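From: Lụa Tôn
To: tratville-eats list
Subject: Re: Place for a group lunch, not too loud?

Hi all,

Jumping in on this one because I've eaten at Pekus more times than my wallet would like, and I was there again in January 2021 picking up takeout when the patio heaters went in.

> We're looking for somewhere in Tratville that can seat 20 for a
> retirement lunch in June. Two vegetarians, one person who can't do
> stairs, and the guest of honor hates loud music. I've heard mixed
> things about Pekus and Ndlovu. Budget is 30 dollars a head before
> drinks. Does either place do a set menu?

Short version: both can do it, but they're very different lunches!

1. Pekus

The back room is the one you want (ask for it by name, they call it the garden room even though there's no garden). It has its own door from the parking lot and no steps anywhere. They do a set lunch with a choice of three mains, and the mushroom pot pie is good enough that the meat eaters end up ordering it too. Music is low back there. My only gripe is the coffee, which comes out all at once and then you never see the pot again, so grab a second cup while you can.

They'll want a deposit of 50 dollars to hold the room, and it comes off the bill.

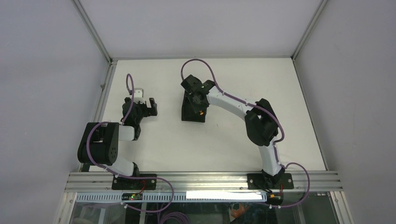
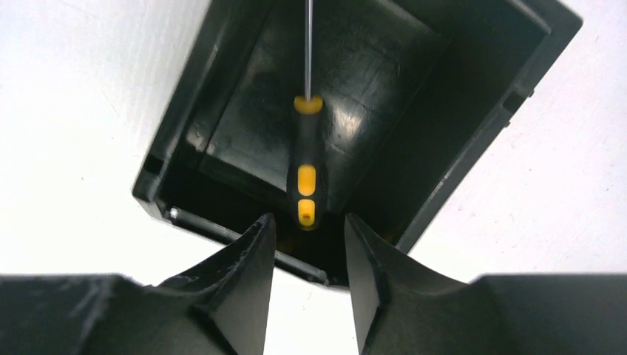 2. Ndlovu

Better food, I think, and a much prettier dining room, but it's one big open space and it gets noisy once the bar fills up. If you go early you'd be fine. The bean stew and the flatbreads come out on big platters for sharing, so your vegetarians will eat like royalty. No printed set menu when I asked, but the kitchen will put one together if you call a couple of weeks ahead and tell them your number. Mine came in right on budget and we took home leftovers.

The front entrance has a step. There's a ramp on the side street, and it's worth sending someone to check that the door is unlocked before your guest gets there.

3. Pultora

You didn't ask, but please don't rule it out! It's the little place by the bridge with the green awning. They'll close the upstairs for a private party, except upstairs means stairs, so you'd need the ground floor and that's a squeeze for your group. Lovely lemon cake though, and they sell it whole if you want to bring one along to either of the others (Pekus lets you bring your own cake, I haven't asked at Ndlovu).

For your crowd I'd book Pekus and get the cake from Pultora. Call in the afternoon, they don't pick up during lunch.

Lụa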